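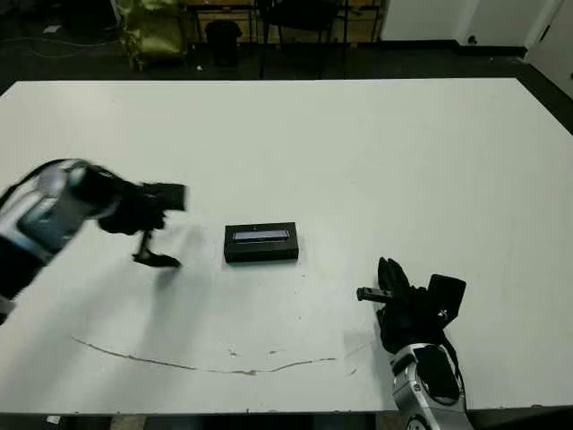
Issue 2, page 90

The best thing in the Brasteda workroom is the big white table, and its owner will happily tell you so. "I wanted one clear surface where a single thing can sit and get your full attention," she says. "Even a little black box looks important on it!"

She runs Skurkero, a small business that checks and repacks parts, and she loves talking about her space. The table came first, then the desks, then everything else. It has its scuffs by now, and she wouldn't dream of sanding them out — "those are our working hours," she says, laughing.

What about the wooden crates stacked at the back, with their green straps?
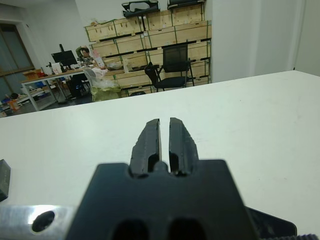

"I'd keep them even if we had a proper storeroom," she says. "They're such a warm color next to all the white, and the top of the stack is the handiest shelf we have." She is just as fond of the mesh chairs, which she says get wheeled wherever the conversation is. In December she hopes to add 2 more desks, and she has already measured the wall. "I've drawn it up so many times. I can't wait to move things around again!"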